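机器人搭班操作员招聘及转岗报名（电脑整机拆装线）

米杜拉（Midura）设备再生工厂
发布日期：2026年5月20日

我们的拆装线要扩班了！这一次同时面向厂外招聘和厂内转岗，地点都在一号楼二层。如果你拆过电脑、修过电脑，或者只是从小就喜欢把家里的东西拧开看看，又对跟机械臂一起干活感到好奇，请把这一页看完，然后来找我们聊聊。

我们是做什么的

米杜拉接收企业淘汰下来的台式机和工作站，检查、更换零件、重新装配，再交给下一个使用单位。去年经手的整机有近2000台，大部分是各家单位成批换下来的。工作站的机箱尤其讲究：内部空间大，线多，支架多，不同年份的同一系列，卡扣位置也会差一点。做这一行的人都知道，真正花时间的往往是那几个要低着头、歪着手腕才能够到的地方。

两年前，这条线上的所有动作都由人完成。后来我们引进了Bomevex的机械臂工位，先从硬盘、硬盘支架这类零件做起，慢慢试到处理器和内存。调度软件用的是Starex，负责给每台机箱排工序，也记录哪一步由谁做、哪一步叫了人。

工作方式变了哪些

先说老员工感受最深的。以前一个人守一张台子，一台机器从开盖到合盖全归自己，做得快慢全看手熟不熟。现在一个人照看相邻的几个工位，开盖、理线、判断零件状态由人来做，重复的取放交给机械臂。弯腰和翻机箱的次数少了很多，站着看、走着看的时间多了。有同事说头两个星期很不习惯，总想伸手去帮它一把。这种心情我们都懂！（但请不要伸手，后面安全一节会讲。）

再说新增的活。机械臂要把一个零件拿稳，得有人先告诉它从哪里拿、夹多宽、放到哪个位置。这些“教”的工作，我们没有交给外面的工程公司，全部由线上的操作员来做，因为最清楚哪个卡扣要先往左推半下的，就是天天推它的人。现在班里用的零件托架，有好几款是操作员自己画了草图，再由Gachanja工装室做出来的。一款托架从草图到上台面通常要改好几版，槽深一点浅一点，夹取的效果差别很大，改到顺手的那天全班都很高兴。

也有变得更难的地方，我们愿意提前讲清楚。照看机械臂需要一直留神，累的是眼睛和脑子，下班时手不酸，人却可能有点发木。所以排班上做了调整：每工作2小时换一次岗，换到检验台或者配件库，不安排整班盯同一个工位。另外，产量不再按个人计，改成按班组计，个人考核主要看教学记录写得清不清楚、异常处理得对不对。刚开始大家对这个办法有争论，讨论会开了好几轮，现在的版本是线上员工逐条改过的，今后也会继续改。

岗位一：搭班操作员（厂外招聘，4人）

你每天会做的事情：

接收机箱，核对工单，开侧板，检查内部有没有松脱的线和缺损的支架。
把机箱放到台面定位处，按型号选零件托架，把待用零件摆进对应的槽位。
启动工序，观察夹取和放置的过程，在需要时暂停、复位，或者改为手工完成。
检查处理器插座、内存插槽和电源接口，拿不准的交给检验台复看。
写交接记录。请写具体，“第三步夹偏，已调”比“有点问题”有用得多。

我们希望你：

有台式机或工作站的拆装经验，维修店、学校机房、单位信息部门的经历都算。
认得清常见接口，拿处理器时知道手指该放在哪里。
愿意学习，也愿意把自己会的讲给别人听。
能接受早晚两班轮换。

不要求会编程，也不要求用过机械臂。学历不限，年龄上只要求符合法定用工条件。左撇子完全没有问题，台面两侧都能取到工具。

岗位二：工序教学员（厂内转岗优先）

这个岗位从操作员里长出来，很适合手上功夫扎实、又爱琢磨的老同事。你会带着机械臂走一遍新型号的拆装顺序，记录每个位置的参数，和工装室一起改托架，再把做好的工序交给班组试用。班组提的意见要逐条回复，采纳或者不采纳都写明理由。转岗后原有工龄和岗位津贴照旧保留，三个月内如果觉得不合适，可以回到原班组，不影响考核。

厂内员工报名请先和班长说一声，方便安排顶班。班长不得以人手紧张为由拖着不批，这一条写进了转岗办法。

培训怎么安排

入职后先上课，再跟班，全程带薪，课上课下合计215课时。前一段在培训间练手工拆装，大家都要做，经验再多也从头走一遍，统一手法；中段学工位的启停、暂停和复位；后一段跟着老操作员在线上实做。每一段结束有一次实操确认，没通过就再练，练到有把握为止，不会因为一次没过就被劝退。

培训间常年备着不同年份的机箱，下班后也开放，想多练的同事可以登记使用。我们还有一个小小的传统：每批学员结束培训前，要挑一道自己觉得别扭的工序，提一个改法，在班会上讲给大家听。好几个改法后来真的上了线，讲的人脸都红了，底下掌声特别响！

安全和隐私

机械臂动作期间，手和工具不进入台面范围，任何人发现不对都可以按停，按停不用事先请示，也不会因为按停耽误了产量而追责。长发请束好，手链和戒指放进柜子，防静电手环由厂里发。

工位上的摄像设备对着台面和零件，画面用来改进工序，不用于考勤和个人绩效。员工代表每个季度可以查看画面的使用记录。

待遇

固定工资加班组奖金，具体范围在面谈时书面给出，同岗同级一个标准。五险一金按规定缴纳，夜班另有补贴，食堂供应两餐。工作鞋和工作服入职当天领取，尺码请在报名时写上。考取相关技能证书的，考试费凭票报销。

怎么报名

写一封邮件或者到厂门口的人事窗口填表都可以。内容不用长，请告诉我们：

你拆装过什么样的机器，大概做到哪一步。
有没有一次拆装让你印象很深，顺利的、出岔子的都行。
希望上早班、晚班，还是都可以。
什么时候能到岗。

不需要照片，也不需要专门做一份漂亮的简历。收到后我们会逐份回复，合适的约到厂里试半天工，试工按小时付酬。试工当天会走一遍整条线，你可以随便问，问倒我们也欢迎。报名到6月底为止，人招满了会提前在这一页写明。

台面上的活

机箱侧放、内部朝上，硬盘和处理器摆在左侧托架上；另一张是夹爪夹着蓝色塑料件，悬在主板近旁。
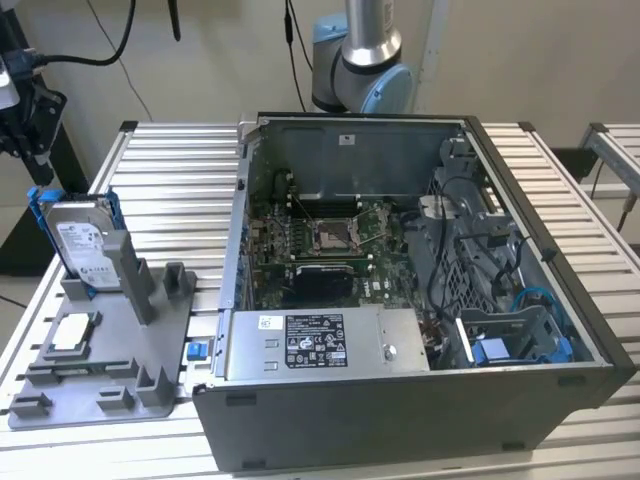
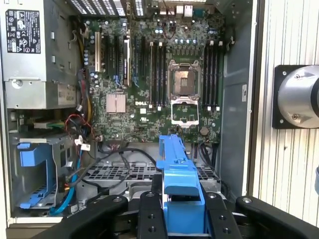

常见问题

机械臂来了以后，线上的人会不会变少？
引进工位以来，这条线没有因此辞退过员工，有几位同事转去了检验和教学岗位。这次扩班也是在增加人手。以后如果岗位设置有变动，会先在班组会上说明，再走征求意见的程序。

我只修过家用台式机，没碰过工作站，能报吗？
能。工作站的支架和走线复杂一些，培训里会专门练。

视力不好可以吗？
戴眼镜没有影响。检验台有放大镜和可调的灯，工位亮度也能按个人习惯调整。

转岗以后还能不能做手工拆装？
可以，而且需要你做。托架还没配好的型号、变形的机箱、拧花了的螺丝，眼下都由手工处理，教学员每周也会安排手工班次，免得手生。

可以先来看看再决定吗？
非常欢迎！请提前在人事窗口登记，穿平底包脚鞋来，参观时由当班班长陪同。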